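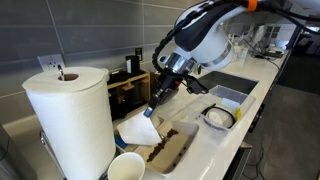
*Paper towel over a shallow tray of dark brown crumbs, with a large roll on its stand and a white cup at the front of the counter.*

**Paper towel returns to Inley shared kitchen after 59-day absence**

INLEY - The paper towel is back at Prantl Kitchen, and the mood among people who rent the benches there can be described as relieved, with pockets of smugness.

The shared kitchen on Rollen Street took its rolls off the counters in autumn and asked everyone to wipe up with cloths instead. The cloths were blue for benches, yellow for trays and grey for "other", a category that was never defined and grew steadily. The arrangement lasted 59 days. By the end of it the laundry tub was full, the yellow cloths had gone missing, and a laminated sign about wringing had been taken down and put back up four times.

Manager Rangi Hollis, who wrote the sign, has now restored the towel under a set of rules that fits on one side of a page.

"I still think the cloths were a good idea," Hollis said. "I also think I did a lot of washing for someone who rents out ovens."

The change was prompted by the supply bill. Prantl went through 89 rolls in the three months before the trial, a figure Hollis read out at a tenants' meeting in a tone some of those present found personal. The rolls in question are the big ones, wide enough that you need two hands to get one onto the holder, and several tenants argued at the time that a roll that size practically invites a person to keep pulling.

Under the new rules, loose crumbs are to be tipped into the food scraps bin before any towel is involved. One sheet may then be used on the tray. A second is allowed if the mess is greasy or, in the wording of the page, "has become emotional". Trays go to the sink after that, and the sheet goes in the bin beside it. Leaving the sheet lying on the tray for the next person to find is not considered cleaning.

The last point had been a sore one. Tenants who bake late tend to leave at 9 pm, tenants who bake early arrive at 4:30 am, and the two groups know each other almost entirely through what is left on the counter. Dark crumbs are the usual complaint. They scatter, they show up beautifully on a glossy white surface, and they have a way of gathering in the rounded corners of a tray, where a cloth will push them back and forth for as long as you care to keep going.

Trorno, a slice and biscuit business that has rented the end bench for two years, was the loudest voice for bringing the rolls back. It presented Hollis with a page of signatures from other tenants, a couple of which were in the same handwriting. The business has since offered to pay for its own towel. Hollis accepted before the sentence was finished.

There has been some resistance. A handful of bakers liked the cloths and plan to go on bringing their own from home, which the rules permit as long as they go home again afterwards. One has asked for a separate hook. The hook is under consideration.

Cups are covered too, in a short paragraph at the bottom of the page. Cups left on the counter at close will be washed and put on the shelf above the fridge, which Hollis can reach and most of the tenants can't. The rule was in place before the cloth trial and has outlived every attempt to have it softened.

For the first month the kitchen has budgeted 30 rolls, slightly more than it used per month before the trial. Hollis said this allows for "a bit of enthusiasm" and that the number will come down. Tenants' fees stay as they are, and the 43 unused cloths in the storeroom are free to anyone who wants them. They are mostly grey.

The kitchen is open for bookings from 4:30 am to 9 pm. New tenants get a short tour, a key and a copy of the page, and are shown where the scraps bin is. Existing tenants will also be shown where the scraps bin is.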